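Grasden: catálogo de juguetes preescolares y reseñas de familias

Ficha de datos, versión 2
Última revisión: 17 de diciembre de 2021
Mantenimiento: Hiwot Chala

Resumen

Grasden reúne fichas de juguetes para niños de edad preescolar y las reseñas que han escrito sobre ellos madres, padres y otros cuidadores. Contiene 3.565 reseñas en español asociadas a 267 productos: figuras articuladas, peluches, vehículos, juegos de construcción, puzles y juguetes con sonido. Los textos proceden de dos fuentes, el boletín de lectores Tridstead y el foro de crianza Selgate, ambos con autorización expresa de sus administradores.

El conjunto se preparó para estudiar cómo describen las familias la durabilidad y la edad de uso real de un juguete frente a la edad recomendada en el envase. No incluye precios.

Contenido del paquete

productos.csv: una fila por producto.
resenas.csv: una fila por reseña, enlazada por id_producto.
categorias.txt: lista cerrada de categorías, una por línea.
CAMBIOS.txt: historial de versiones.

Todos los archivos están en UTF-8, con punto y coma como separador y comillas dobles en los campos de texto. Los saltos de línea dentro de una reseña se han sustituido por un espacio.

Campos de productos.csv

id_producto: entero, estable entre versiones.
nombre: denominación comercial tal como figura en la caja.
categoria: valor de categorias.txt.
edad_min_envase: edad mínima indicada por el fabricante, en meses.
pilas: si, no, desconocido.
piezas: número declarado de piezas; vacío si no consta.

Campos de resenas.csv

id_resena: entero.
id_producto: clave externa.
fuente: T (Tridstead) o S (Selgate).
edad_nino: en meses, según declara quien escribe. Vacío en casi 30 reseñas.
texto: cuerpo de la reseña, sin firma.
rotura: si, no, no_consta. Anotación manual.
regalo: si cuando el texto indica que el juguete fue un regalo.

Anotación

Los campos rotura y regalo se anotaron a mano a partir del texto completo. Dos personas trabajaron por separado y las discrepancias las resolvió una tercera. Se marca rotura=si solo cuando el texto menciona una pieza partida, desprendida o que ha dejado de funcionar. El desgaste de la pintura y las pilas agotadas no cuentan como rotura. Las quejas por piezas perdidas tampoco.

Cuando una reseña habla de varios juguetes, se asigna al que ocupa más texto. Estas reseñas no llevan marca propia en la versión actual.

Cambios respecto a la versión anterior

Se han unificado las categorías "muñecos" y "figuras", que se aplicaban sin criterio claro.
Se ha corregido la edad mínima de varios puzles de encaje, que estaba en años.
Se han eliminado reseñas duplicadas publicadas en las dos fuentes; se conserva la de Selgate.
El campo pilas admite ahora el valor desconocido. 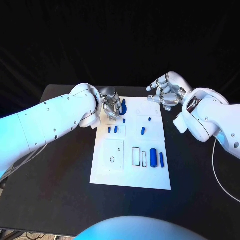

Limitaciones conocidas

Las reseñas de Tridstead son más largas y más favorables que las de Selgate. Conviene estratificar por fuente antes de comparar categorías. La edad del niño es declarada y suele redondearse a medios años, con picos visibles en 24, 36 y 48 meses. En juguetes comprados para hermanos se registra la edad del menor.

Los productos con personajes de dibujos animados están sobrerrepresentados en las reseñas de enero, fecha en la que se comentan los regalos de Navidad y Reyes. Los juguetes de segunda mano no se distinguen de los nuevos.

El conjunto no es adecuado para evaluar la seguridad de un producto ni sustituye la información del fabricante.

Privacidad

Se han suprimido nombres propios de menores, localidades y centros escolares, sustituidos por [NOMBRE], [LUGAR] y [CENTRO]. La revisión fue manual tras un primer filtrado con la herramienta Choo. Para solicitar la retirada de una reseña basta con indicar su id_resena a la responsable de mantenimiento.

Condiciones de uso

Uso libre para docencia e investigación, con mención de Grasden y del número de versión. La redistribución de textos completos fuera del paquete requiere permiso de la fuente correspondiente.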